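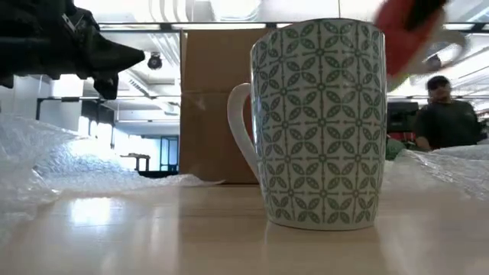 A patterned mug on a wooden tabletop.

Kevetti go to Flamudach on 17/01/2021 as 6 point favorites, and it's hard to see why. They have won four straight, sure. Three of those came at home, and the fourth needed overtime against a Hamdan team missing both starting guards.

The season totals look better than the team does. Kevetti have scored 688 points in eight games, an average of 86, but 143 of those came in one night against Dumo, who had stopped defending by halftime. Take that game out and the average drops below 78. Flamudach score less but give up less, and they haven't lost in their own gym since last February.

The Kevetti coaching staff keep talking about depth – the same depth that got outscored by 19 in the fourth quarter last time out.

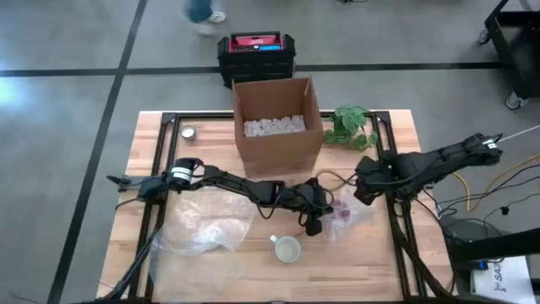

Nisreen Majali thinks the line is fair and says Flamudach have not faced a team that runs this well all season. Maybe so. They will have to run without their first-choice point guard, who is still listed as doubtful. The gym holds 1888, with 500 seats open for this one.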